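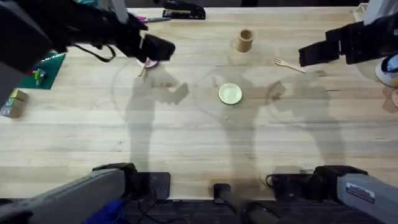
Two arms on the sorting bench – what happened at your site?

burken_nights
Posts: 887

Starting a new thread because the old one about break schedules got swallowed by this. Our returns room at Jollalside is getting a pair of arms per bench. Management says nobody loses hours. The job on paper goes from "sorter" to "bench attendant" and the pay grade is "under review." Has anyone been through this? I'd like to hear from people who worked next to the things, and please no links to the vendor's video.

tapegun
Posts: 17

We've had them at Cadomdale since December. They pick up one thing, think about it, put it down. Mixed totes are the worst. A fork, a cup, a shoe, somebody's toys, all in one tote, and every item needs a different grip. A new hire can do that on day one without being told.

What changed for me is I used to sort. Now I spread stuff out so the arms can get at it, and I step in when they stall. My wrists hurt less, I'll give them that. My head hurts more.

Fiadzo_fan
Posts: 3226

tapegun, you're describing the first few months of any machine. People said the same thing about the label printers. I'd take sore-wrist work off my crew any day. Two of mine had surgery.

tapegun
Posts: 17

A label printer never needed me to stand there and lay the labels out for it. And when the printer was down we didn't get asked why our personal numbers dropped.

burken_nights
Posts: 887

Wait, they count the stalls against you?

tapegun
Posts: 17

The bench has a rate. I'm signed in to the bench. So yes. They said they'd fix it "in the next update." I asked which update and got a smiley face.

Araba Sulemana
Posts: 2

Steward here, different company, same kind of setup. Some things to get in writing before the benches go live:

Who is signed in when an arm stops, and whether stopped time counts toward your rate.
What grade "attendant" is, with a number, and a date for that review.
Who is allowed to reach in, and what the stop procedure is. At our place there were three versions of this on three different walls.
Whether they are recording the hands of the people who sort, and what for.

We didn't ask the last one until late and I regret it. Our best sorters spent weeks showing the system how to handle odd items on regular pay. That's training work. We pay people extra to train a temp.

Fiadzo_fan
Posts: 3226

Agree on the grade and the stop procedure. The training pay thing is a stretch. You show a coworker how to do stuff all day long and you don't send an invoice.

Araba Sulemana
Posts: 2

At our site the trainer premium is in the contract. If yours isn't, that's a different fight.

oldpallet
Posts: 17

I'll be the grump. I don't believe "nobody loses hours." I believe nobody gets fired. Then people quit, they don't get replaced, and in a year there's one attendant for four benches. Watch the headcount on the schedule and ignore the town hall slides.

Fiadzo_fan
Posts: 3226

Ours went up by a person, for what it's worth. Somebody has to reset the things.

oldpallet
Posts: 17

Up by a person so far. Is that person on your grade or a contractor?

Fiadzo_fan
Posts: 3226

Contractor. Fine, point taken.

burken_nights
Posts: 887

Printing Araba's list for the meeting. We have a sit-down with the site manager before the second bench goes in. I'm also going to ask for a week of stall logs from the first one, with nobody cleaning them up. If it's as good as they say they shouldn't mind.

tapegun
Posts: 17

Ask for the totes too. Ours got fed the easy ones when visitors came through.

burken_nights
Posts: 887

Good one, adding it.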